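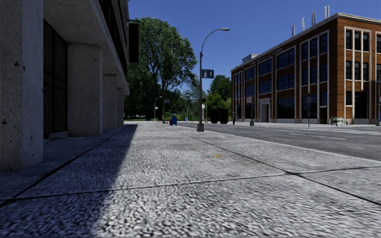
Page last changed 12 September 2024 by Hina Pirzada

Rana went off the kerb again. Same block of the Irnville map, the stretch under the overhang with the pillars on one side and the road on the other, and this time I was sitting there watching it instead of finding out from the log after lunch. So I'm writing it all down while I'm still cross.

Run 318, Drustora build from last night, clear sky preset, low-ish sun. Rana was meant to drive straight down the sidewalk, pass to the left of the big lamp and the mailbox, and stop at the trees. Easy! It came out of the building's shadow at an angle, got to the bright part, and then just kept easing over to the right as though something was pushing it. No obstacle flagged on the left. The path cost map was fine on the first look. It clipped the lamp base, hopped (the physics on that hop is silly, by the way, it weighs as much as a fridge) and went wheels-down in the road.

What really bothers me is the second bit. Collision flag went up, and the stop came 3000 ms later. It should be 50. Drifting off line is a tuning problem and I can live with a tuning problem for a week, but a machine that takes three seconds to notice it has hit a pole is a different conversation, and I don't care that it's only in the sim. The stop code is the same code that's on the real cart.

I did the obvious things first. Restarted the sim, ran it again, same drift, same late stop. Swapped to the overcast preset so there's no hard shadow on the paving: drove straight as a ruler, no contact, so no stop to time. Back to clear sky, drift came back. Abhishek wandered past at this point and said "it thinks the shadow is a drop" and walked off again, which was annoying because he was right.

I pulled up the ground classifier output and there it is. Where the edge of the shadow runs diagonally over the slab and crosses the seam, the classifier paints a strip of "kerb, falling" along it. The seam on its own is fine. The shadow on its own is mostly fine, a bit of flicker. Put the two together and it's certain there's a step down to the left, so the planner leaves itself plenty of room, and the only room is towards the real kerb. The pale edge by the road scored LOWER than the shadow did. Lovely.

I did wonder about the bit of yellow paint on the slab, because Sumeya had trouble with paint marks back in February. Took it out of the map and it made no difference at all. Put it back. Please leave it in, I want the map to stay as it is until this is closed.

Then the late stop. I went round in circles on this one for most of the afternoon. I was sure it was the message queue. It was not the message queue. Noreen had me print the timestamps on both sides and the stop request goes out on time, but the drive node sits on it until the planner finishes whatever replan it's doing. Normally that's quick and you'd never see it. With the fake step in the map the planner thrashes, hits its limit of 1000 tries, and only then does the drive node come up for air and read its messages. So the shadow causes the drift and the shadow also makes the stop late - one bug feeding the other, and we'd only have met them together on a sunny day.

I've moved the stop onto its own thread as a stopgap and reran the clear sky case. Still drifts, still touches the lamp, but the stop came in under the 50. That's one scenario, one map. I haven't touched the classifier and I'm not going to tonight.

Sólveig has asked Nornov to keep the real cart parked until we've tried the new stop on the bench. They weren't thrilled. She also wants to know whether the late stop was in the build they've got now, and I'm fairly sure it was, as the drive node hasn't changed in ages, but I need to check the tag before anyone quotes me.

Still to do:

Check that tag (me, first thing).
Sweep the sun angle on the Irnville map and see where the fake step shows up and where it goes away (Sumeya, if she's free).
Bench test of the stop with the planner deliberately jammed. Abhishek has the rig key.
Ask Drustora about the fridge hop. Low priority, but it's throwing the contact times off a little.

Logs for 318 and the reruns are in the usual folder. I've renamed the overcast one because I'd saved it over the top of the wrong run, sorry Noreen, yours is in the backup.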